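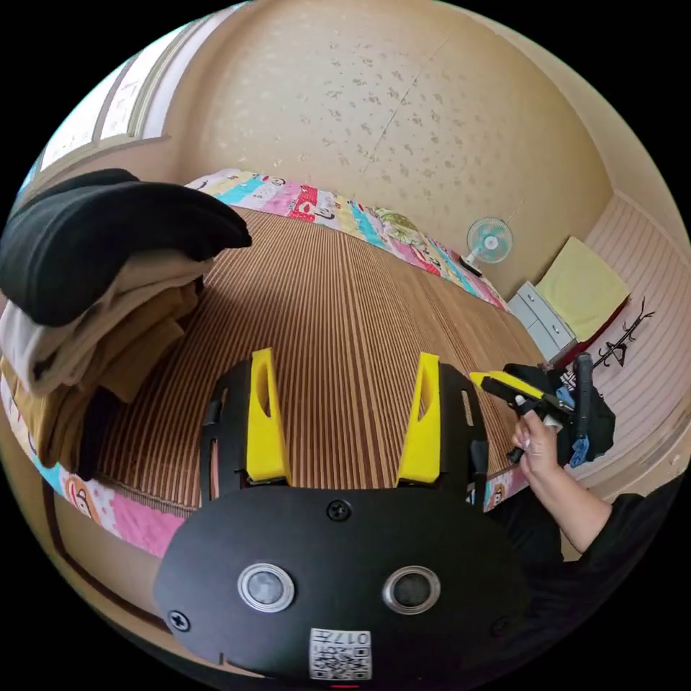
Folded clothes on the left of the bed, a gripper in hand at the right.

Two-Finger Grippers and the Laundry: Can They Fold Yet?
Review by Britta Brandes, 2024-08-10

I wanted to know if a simple gripper with two fingers is good enough for household chores, and I chose laundry because it is the chore I dislike most. My test has two parts. First, a person folds with the hand-held grippers, one in each hand. Second, the Clarkedier folding program tries the same work on a pair of arms. If the person can not do it with these fingers, the machine will surely not do it.

The first part went better than I expected. A towel is easy. You pinch two corners, lift, lay it down, and the edges are nearly straight. T-shirts need more patience, as the sleeves like to stay under the body of the shirt and you must pull them out one after the other. After 19 shirts my wrists were tired, but the pile was a pile I would put in my closet.

Black trousers are the worst. The fabric is heavy, the legs slide apart, and on dark cloth it is difficult even for me to see where the seam is. I needed three tries for each pair.

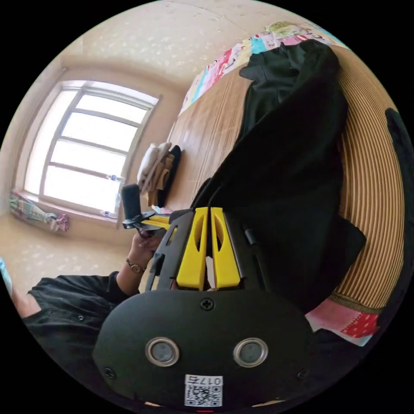
Light cloths in a stack, and a big black garment still spread out.

The second part is where I must be strict. Clarkedier did 138 pieces for me over several evenings. With towels it is slow but reliable, and I could leave the room and make tea. With shirts it finished more than half, and the others it left as a kind of roll. It has no feeling for when a piece is inside out, it just folds it. With long trousers it managed 11 times to bring one leg over the other, and then it often lost the waistband.

Two smaller points. The soft surface of a bed makes everything harder, for the arms push down and the mattress gives way. On a firm table the results were clearly better. Also, the program needs a long pause before each new piece, when it seems to think, and there is no setting to make this shorter.

The price of the set I tested is 2,621 dollars, without the table. For this money I can not recommend it to a family. For a small guest house, which has mainly towels and pillowcases, I would say wait for the version promised for November and then look again. In the shop of Petersen, where I tried the arms a second time, they use them to sort clean work rags by size, and for this chore they are already good.

My rating: three out of five for towels, one out of five for everything with legs.
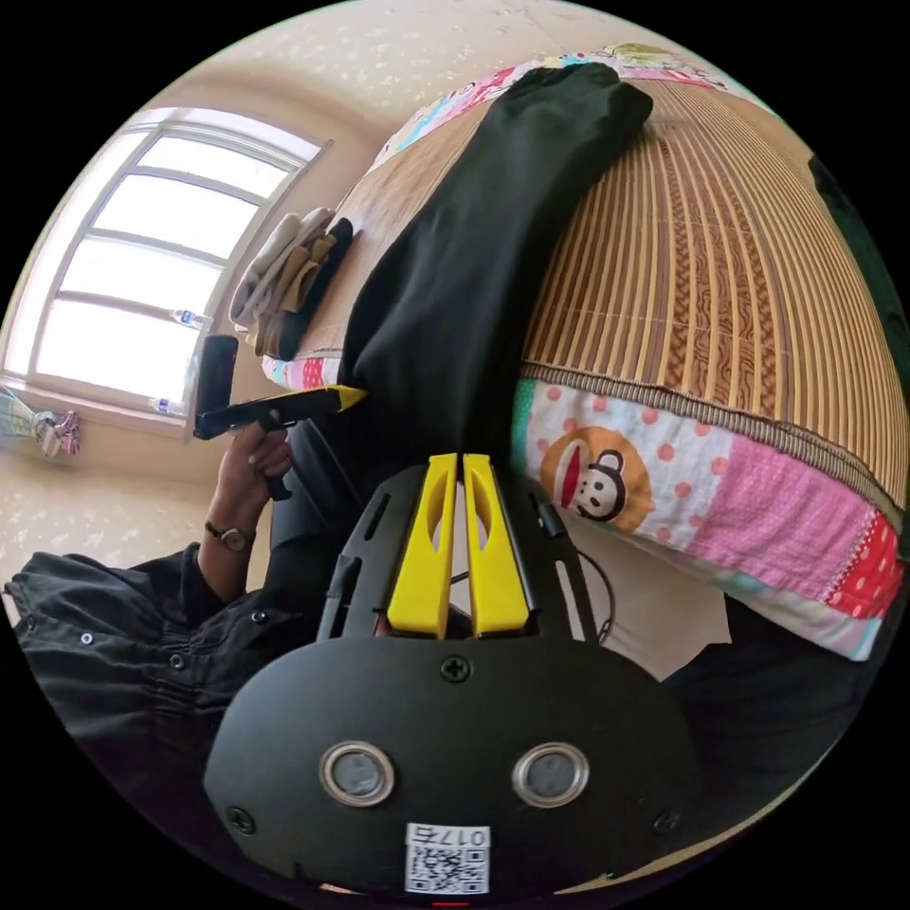
Ingeborg Kleinschmidt wrote in the comments that she finds the one point for trousers too hard. "We have the same program at Sundau, on a firm table, and jeans work for us when they are laid flat by hand first. Of course then a person is standing there again, so I don't know how much time it saves. Did you try it with the waistband always on the same side?"

I did not, but I will try it with the next load and add the result to this page.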